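4/29/22

又是快一点才坐下来写。手上全是扎带划的小口子，洗手都疼。先记今天的，趁没忘。

上午基本浪费了。工坊钥匙不在老地方，等Solveig来开门，等到十点多。她带了一袋肉桂卷，算是赔罪，我吃了两个，午饭就省了。

机械臂的底座重新打了孔，这次打正了。上回那四个孔偏得厉害，螺丝硬拧进去，臂一伸出去整个桌子跟着晃，我还以为是控制参数的问题，调了两个晚上。白调。今天换上Lususwood那块厚板垫在底下，四角锁死，推一把，不动了。早该这么干。那块板本来留着做书架的，算了，书架再说。

然后是线。线真的烦。夹爪那根留短了会扯，留长了会垂下来，刮到什么都不知道。先留长的。等动作都定下来再剪、再理，现在理了也是白理，明天一改姿态又得拆。Marit Engebretsen在边上看了半天，说她当年在Tveit修包装线，师傅第一条规矩就是线先捆好再上电。我说这是家里做的东西，又不是包装线。她没理我，走的时候在桌上放了一包魔术贴扎带。行吧。

下午写夹爪的程序。说写，其实是改Morlow那套例程，注释全是缩写，看得头大。开合行程原来是按方块给的，抓圆的东西完全不对，不是捏扁就是滑掉。把行程拆成3,973步，先快后慢，最后那一小段一步一步往里收。力的上限从1,000降到400，单位是什么手册没写，反正就是个数，400能抓住，不瘪。再低就滑了，试过。

滑的那次瓶子直接躺倒滚出去，还好是空的。以后没调好之前一律不装东西，记住记住。

晚上的目标很简单：伸过去，夹住，提起来，放回原位。就这四步。最终是想让它给发酵架上的瓶子挨个做摇匀，Solveig那些酸种和乱七八糟的培养液，她一出门就没人管，上次去她妹妹家住了几天，回来长了一层毛。她要的其实就是个定时摇瓶子的东西，买一个也不贵，是我嘴快说我来做。从那时候到现在，钱已经花了3,000，还没算我的时间。Cluton那个二手减速器就占了一大半，到货还有异响，拆开加了油才好一点。这笔账不能给家里看。

第一遍，夹空了，差了一个指头宽。坐标原点我量的是桌边，程序里用的是底座中心，自己跟自己打架。改。第二遍碰到了瓶肩，把瓶子推歪了，我赶紧拍急停，急停倒是灵的。第三遍高度往下放了一点，对着瓶身中间去，慢慢收，听见夹指吱了一声，停住了。
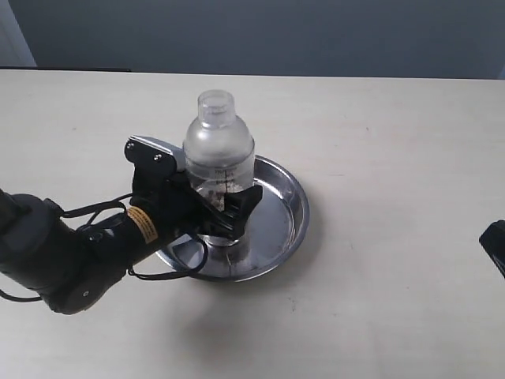 Solveig说像小孩第一次自己拿杯子。我没空感慨，盯着电流看，稳的，没有抖。然后提，提起来了，悬了几秒，再放。放得有点重，盆子当的响了一声，Marit在隔壁喊你们砸什么呢。

盆子这个主意还是得夸一下。厨房拿来的不锈钢盆，万一漏了洒了都在里面，不用满桌子擦。缺点是滑，瓶底在里头会自己挪，挪一点点下一遍就对不准。明天垫一圈硅胶试试，或者干脆打印个卡座，把瓶子卡死。卡座要画图，又是一晚上。先硅胶吧。

后来又跑了好多遍，大部分行，有几遍放下去是歪的，没倒。歪的时候基本都是连着跑久了以后，怀疑是腕关节那个电机热了以后有漂移，也可能是我原点没回准。没记温度，傻了。明天一定拿个本子在旁边记，每遍都写，不要靠脑子，我这脑子现在就是浆糊。

还有个事，夹指内侧要不要贴橡胶，跟Solveig吵了几句。她觉得贴了手感好，不伤瓶子。我觉得贴了厚度就变，行程又要全部重来一遍。她说那就重来呗。她当然说得轻松，又不是她改。不过她可能是对的，今天不想承任。

摇的动作还没碰。夹着转腕，左右各来一点，想想不难，但是瓶口是敞的，幅度大了肯定飞出来，得配盖子。盖子上哪弄，Solveig说她抽屉里有，她的抽屉我是不信的。

待办：
硅胶圈
原点重新量，写在胶带上贴底座旁边！！
Marit的扎带，用掉几根，不然她下次来又要说
问Morlow论坛那个人，慢速段能不能单独设加速度
盖子
减速器再听一遍，晚上静的时候听
Solveig的盆子，她自己还要揉面用，得另买一个

八月份工坊那边要到期续租，涨不涨还不知道，要涨的话这套东西就得搬回家里，厨房肯定放不下，阳台的话冬天又太冷。先不想。反正底座现在是锁在板上的，要搬也是连板一起搬，沉得要命。

走之前断了电，臂放到收起来的姿势，摸了一下腕关节，温的。灯好像没关。算了，Solveig还在里面。

眼睛睁不开了，肉桂卷还剩一个在包里，明天早饭。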